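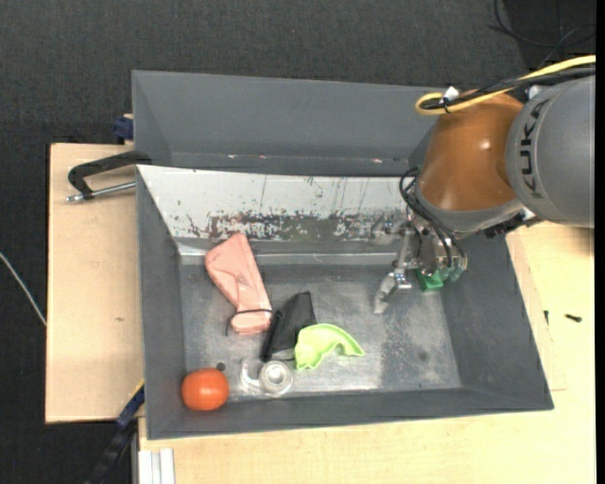 Unit 7: Receiving and Put-Away
Course notes, Warehouse Operations I
Instructor: Suryani Simanjuntak
Reading time: 5 min

7.1 Scope

Receiving starts when a carrier checks in and ends when every unit on the delivery has a recorded storage location. Put-away is the last stage of receiving. Some texts treat it as a separate process. These notes do not, as the two share a single set of records and a single cutoff.

Read Unit 6 (purchase orders and advance ship notices) first. Terms defined there are not repeated.

7.2 Documents at the dock

Three documents are compared for each delivery: the purchase order (PO), the advance ship notice (ASN) and the packing list. The PO states what was ordered. The ASN states what the supplier claims to have shipped. The packing list travels with the goods and should match the ASN line for line.

The bill of lading is a contract with the carrier. It covers handling units (pallets, cartons) and says little about contents. Signing it accepts the handling-unit count and visible condition only. Any damage must be written on the bill before signature, with the pallet number and a short description. "Subject to inspection" is not a damage note and most carriers will disregard it.

7.3 Blind and open receiving

In open receiving the clerk sees the expected quantity and confirms or corrects it. In blind receiving the expected quantity is hidden and the clerk enters what was counted. Blind receiving is slower and catches more short shipments. Open receiving is faster and tends to reproduce the errors in the ASN.

A common compromise is to receive blind for new suppliers and open for suppliers with a clean record. At Huklow, the distributor used in the case readings, a supplier moves to open receiving after 30 consecutive deliveries without a discrepancy and goes back to blind after 2 discrepancies in the same quarter.

7.4 Discrepancies

A discrepancy is any difference between the counted quantity and the PO line. Classify before acting:

Short — counted quantity is below the PO line and the ASN agrees with the PO.
Partial — counted quantity is below the PO line and the ASN agrees with the count. The balance stays open as a back order.
Over — counted quantity exceeds the PO line.
Substitute — item number differs from the PO line.
Damaged — quantity is correct but part of it cannot be stocked.

Shorts and partials are often confused. A partial needs no claim. A short does, and the claim window runs from the delivery date, whatever day the count was finished. Students lose marks on this every term.

Overs are held in a separate location until purchasing decides to keep or return them. They are not added to available stock in the meantime, even if the item is back-ordered.

7.5 Put-away rules

Fixed location: each item has one assigned slot. Easy to learn, poor use of space. A slot sized for peak stock stands partly unused for most of the year.

Random location: any open slot that fits. Better use of space, full dependence on the location record. An item put in the wrong slot is lost until the next cycle count.

Zoned random: items are assigned to a zone by velocity, weight or storage class, and to any open slot within the zone. Most mid-sized warehouses end up here.

Velocity classes should be reviewed on a schedule. The Figueroa case shows what happens otherwise: classes were set in April and left alone for 18 months, by which time much of the A zone held items that had slowed to C volumes. Average travel per pick line had gone up and the cause was first put down to staffing.

7.6 Dock-to-stock time

Dock-to-stock time is measured from carrier check-in to the location scan of the last unit on the delivery. Report the median along with the mean. One delivery held for a quality check will pull the mean up and hide an otherwise normal week.

Deliveries on hold should be reported on a separate line. Do not remove them from the data.

7.7 Assignment

Read the Durness case and classify each line of the receiving log under 7.4. For each short, give the last date on which a claim can be filed. Submit by 1 October 2026. Logs exported from Zikent are accepted if the column headings are left unchanged.

Related items
Unit 5: Dock Scheduling
Unit 6: Purchase Orders and Advance Ship Notices
Unit 8: Cycle Counting
Case reading: Durness receiving log
Case reading: Figueroa slotting review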